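Kelano Home Assembly
Flat-pack assemblers wanted, part time, start in December

We put together the stuff people buy and then leave in the box. Shelving, shoe racks, laundry stands, utility carts, plant stands, drying racks. Mostly light plastic and tube items, some bigger wood pieces. We need more hands before the holidays and we need them fast, so this is short.

What the job is

You get a list the night before. You go to the unit, pick up your boxes, build them on the bench or on the floor, check them, tag them, stack them for delivery. Some days you build at the customer's place instead. Apartments, dorms, two small hotels, one big order for the Bralis building (881 units, yes really, we are partway in).

Most of the December work is the Brophy line. White plastic trays, white tube poles, sockets at the corners. Not hard but fiddly. The poles have to seat all the way down or the whole thing leans, and a leaning stand comes back to us. If you've ever built one of these at home and sworn at it you already know the job.

Build on a mat, always. We supply black folding mats, take one with you to every house call. Plastic scuffs on concrete and customers notice. Floors scuff too.
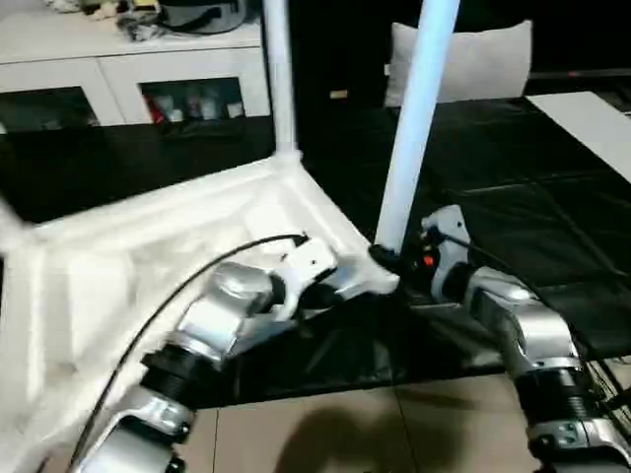
Who we're after

No experience needed. Really. We'll show you on your first shift, which is paid same as any other.

You do need to be:
 — 18 or over
 — ok kneeling, bending and getting up off the floor alot
 — able to lift 40 lb boxes, there is a hand truck
 — able to follow a picture-only instruction sheet without guessing
 — on time. Deliveries leave whether the stack is done or not

Good to have: own car, own rubber mallet, some Spanish. None of it a dealbreaker.

Not a good fit if you like to skip the sheet. The Cerent carts look just like the Brophy stands in the box and the poles are a different length. We have had a whole pallet built wrong that way. Had to pull every pole.

Hours

Morning shift 7 a.m. to noon. Evening shift 4 p.m. to 9. Pick one or mix them, tell us what you can do and we'll try. Minimum is 10 hours a week, max is whatever the order board has on it. House calls are mostly evenings because people are home then.

Pay

Hourly, paid every two weeks. Not piece rate — we tried piece rate, got wobbly shelves. House calls get mileage on top if you drive your own car. Anyone still with us when the Bralis order is finished gets a bonus, details when you come in. We pay for parking at the unit.

Good chance of staying on after the holidays. Spring is dorm move-outs, so a lot of taking apart and re-boxing, plus repairs. Same people, same pay, bit more dust.

What to bring on day one

ID for the paperwork. Closed shoes, no sandals please. Pants you can kneel in, knee pads are in the bin by the door if you want them. Long hair tied back when you use the drill. Water. There's a fridge and a microwave, and the coffee is bad.

Trial build

Everybody does one before we hire. Takes under an hour. One stand, start to finish, your own pace. We look at whether the poles are fully in, whether the feet sit flat and whether you have parts left over. Speed we don't care about yet, it comes.

How to apply

Come by Unit 77 in the Kelano yard, mornings before noon, and ask for the bench lead. Or drop a note in the box on the door with your name, phone number, and which shift you want. No resume. Two lines on anything you've built or fixed is plenty, a bike or a crib or whatever.

We call back same day if we can, next day if we're out on deliverys. Spots for both shifts still open when this went up.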